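Notes on choosing a new WC, December

This entry sets out how the downstairs cloakroom at our Clenamby address is to be refitted. Several readers have written to ask how the choice was made, and it seemed proper to answer them together.

The existing pan is to be replaced. It has served sixteen years, and the hinge on its seat has been repaired twice. I had intended to order a like-for-like model by post. My neighbour, Ljubica Stojanovska, advised against ordering any sanitary ware that had not first been seen at full size, and I accordingly travelled to Kudstead one morning to compare units standing side by side.

A plain pan and a unit with an electronic bidet seat make very different demands upon a small room. The plain pan requires a water supply and a soil connection. The electronic unit requires, in addition, a power supply, and the position of the cable must be settled before the wall is made good. Lids should be examined in the raised position as well as the closed one, particularly where there is a shelf or windowsill behind.

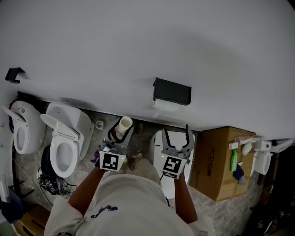
The depth of the housing behind the seat deserves equal attention. Our cloakroom measures 735 mm at its narrowest point, and a bulky rear section would bring the front of the bowl uncomfortably near the door. I therefore recommend that a paper template be cut and laid on the floor at home before any deposit is paid.

The position of the paper holder should be decided at the same stage. It ought to be within reach of a seated person and clear of the lid. Ours will be black and fixed to a pale wall, with a spare roll kept on the windowsill.

As to flooring, a grey marble pattern was considered and has been approved by the household. It is to be laid before the pan is fitted, so that there is no cut edge around the base.

The quotation from Esulstead for removing the old pan and capping the pipe came to £73, excluding disposal. I have asked for confirmation in writing. The seat has not been chosen, and correspondence on soft-closing hinges remains welcome.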